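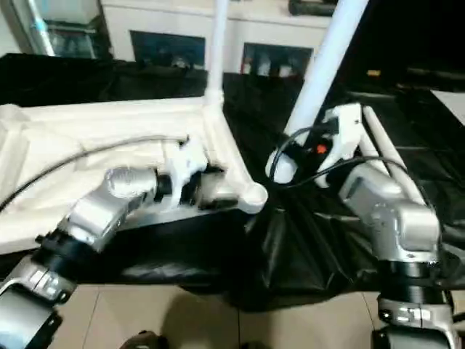
Call for Participants: Operator Evaluation of the Okov Two-Arm Handling Kit

Kälin Automation invites applications from persons wishing to take part in a paid evaluation of the Okov two-arm handling kit at its test facility in Poston. The evaluation opens in July and will be conducted over 3 weeks.

The Okov kit is offered to small workshops that assemble and repair light tubular goods such as display stands, drying racks and folding supports. It consists of two arms, two grippers, a control station and the Cledov operating software. The purpose of the evaluation is to establish how readily a new operator can learn to grip, turn and set down a tubular frame with both arms, and whether the printed manual is sufficient for that purpose.

Duties

Participants will attend 5 sessions. Each session begins with a safety briefing, followed by supervised operation of the arms from the control station and a written questionnaire. Work is carried out on white tubular frames, with each gripper holding a different part of the frame. Participants will also be asked to mark any passage of the manual that they find unclear.

Eligibility

Applicants must be at least 18 years of age and able to read instructions in English. Prior experience with robots is not required. Experience in assembly, packing, furniture repair or a similar trade is welcome and should be noted in the application. A total of 40 places are available - half are reserved for applicants with no technical background. Current employees of Kälin Automation and of its distributors may not apply.

Compensation

Participants who complete all sessions will receive $2,000. Those who withdraw early will be paid for the sessions attended. Travel costs within Poston are not reimbursed.

How to Apply

Application forms may be collected from the reception desk at the Poston facility or requested from the Evaluation Office by mail. Completed forms must be received by Feb 24, 2020. Applicants will be notified in writing - please do not telephone the test facility regarding the status of an application.

Closed shoes must be worn at all sessions.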